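Call for participants: operator study on robot-assisted computer disassembly

The Arholm Laboratory for Robotic Manipulation, Eltbridge campus, invites expressions of interest from adults who wish to take part in a paid research study beginning this autumn. Applications close on 16th February.

About the study

The study forms part of the Welter project, which examines how people teach robots to take apart and reassemble desktop computers. Repair and recycling centres receive machines in many layouts, and programming a robot separately for each one is slow. The project asks whether a robot can learn from demonstrations given by ordinary people, and how much the quality of those demonstrations depends on the way the operator is trained.

In a pilot completed in January, our team compared two training methods. Operators in the first group received a written guide and began work at once. Operators in the second group practised for 30 minutes on a simplified task before moving to a full computer. Policies trained on the second group's demonstrations completed 81 per cent of test attempts, a clear improvement over the first group. The pilot was small, and the present study will test the result with a larger and more varied set of participants.

What participants will do

Each participant will attend four sessions of two hours, for a total of 8 hours. Under the guidance of a research assistant, participants will control the robot arms from an operator station and carry out short tasks on an open computer. A brief questionnaire on effort and comfort follows each session. The movements of the arms and the workspace video will be recorded - participants' faces and voices will not.

Who may apply

Applicants must be 18 years of age or older and able to sit at a workstation for up to an hour at a time. Normal or corrected vision is required. No experience with robots or computer repair is needed. Staff and students who took part in the pilot are not eligible.

Payment and conditions

Participants who complete all four sessions will receive an honorarium of $200. Those who withdraw early will be paid for the sessions attended. Participation is voluntary, and a decision to decline or withdraw will have no effect on any person's employment or enrolment. Recorded data will be stored under a participant code and used for research purposes only.

How to apply

1. Complete the expression of interest form, available from the reception desk in the Gasser Building.

2. Read the participant information statement, including the section on the robot work area.
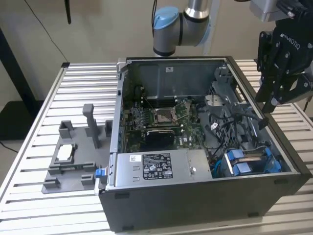
3. Return the signed form to reception by the closing date, marked "Welter operator study".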